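Bench notes: a few weeks with the Karnutero starter arm

I've been promising a write-up of the Karnutero kit since April, and a few of you have written in to ask whether I'd given up on it. I hadn't! It got shoved down the list by the Mellham workshop and then by a cold, and now it's back on my table and I have opinions.

For anyone who missed the first mention, Karnutero sells a small arm with a two-finger gripper, a camera that rides on the wrist, and enough software to get you teaching it simple pick and place jobs by hand. You buy it outright for $1,547, or you can rent it through Bachmann for $200 a month, which is what I did (I have a long history of buying things and then not liking them). Mine came from their Divthorpe depot in a box so well padded that I kept the foam.

Setup took me an evening. The arm bolts together quickly, the calibration routine is short, and then you hit the software install, where the guide skips a step about permissions and leaves you staring at a blank window. Their support people sent me the fix the next morning, and I hear it's going into the next version of the guide. It should have been in this one.

The job I picked is fruit into a basket. I like it as a test because bananas are awkward — they curve, they roll a bit when nudged, and a clumsy grip leaves a bruise you get to look at for the rest of the week. I also wanted a basket with a proper thick rim, since a flat tray lets an arm get away with all kinds of lazy paths.
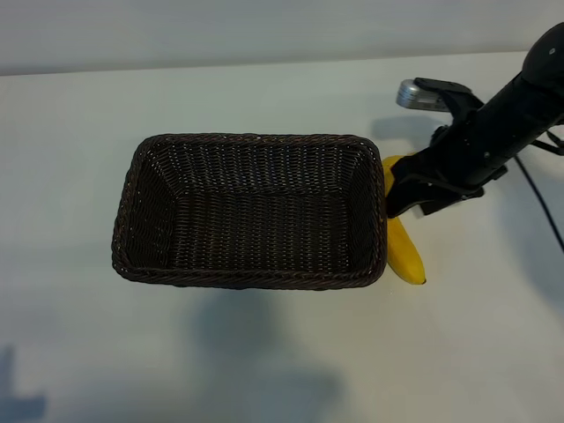 Do you need to know how to code to use the kit?

Only if you want to go past the basics. Recording a task, replaying it and training on your recordings all happen in the Karnutero app with buttons and sliders. If you want to change how the training works or hook up a second camera, you'll be editing Python files, and the notes for that part are pretty thin.

What I like best is how light the arm feels when you guide it. I can do a long stretch of recording without my wrist complaining, and that was never true of the kit I had before. The app also lets you throw out a bad take right away, while you still remember why it was bad.

My gripes are smaller. The fans in the power supply are loud enough that I moved it under the table. Replacement finger pads come in packs of 4 and you can't get them singly. And Bachmann wants a minimum rental of 2 months, a detail that sits way down the order page, so read to the bottom before you click.

Would I buy it? I'm leaning that way. I've extended the rental while I try it on softer fruit, and I've got a bag of plums waiting in the kitchen. If you already own one and have found a good way to keep the wrist cable out of trouble, please hit reply and tell me how you did it.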